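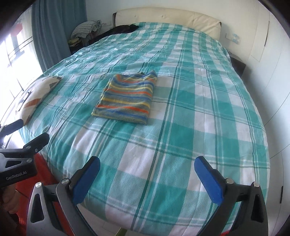
Fig. 1. Striped knit sweater, folded, on a plaid bedspread.

Filed under: Local History Methods / Week 4 Handouts

Family claims in captioned collections

Read the Darngate captions before class. There are 437 of them, most typed up from the backs of prints by Hadi Ghanem, who was careful about spelling and much less careful about who told him what.

Take the Rumach house. The caption says it was "built by the family in 1557", which no one should believe for a minute. My guess is a lot number that got copied into the date column. It has since been repeated in two town brochures and on a plaque, and people now cite the plaque as proof.

The Lumbantobing store is harder. The caption gives a founder, a wife and a fire. The fire I accept – the insurance letter survives. The founder's name appears nowhere in the rate books for the first 23 years, and I'd like to know why before we honour him with a street.

Things to check in any caption:
- who wrote it, and how long after the print was made
- whether the house is named for its builder or for a later owner
- whether "pioneer" means anything more than "rich"

Dorkness, the shared catalogue, was loaded in 2000 and dropped every question mark from the original cards. So "Rumach?" became "Rumach". Treat its certainty with some suspicion.

For tutorial: pick one caption, find one claim you can't support, and write a page on it. Bring the card number.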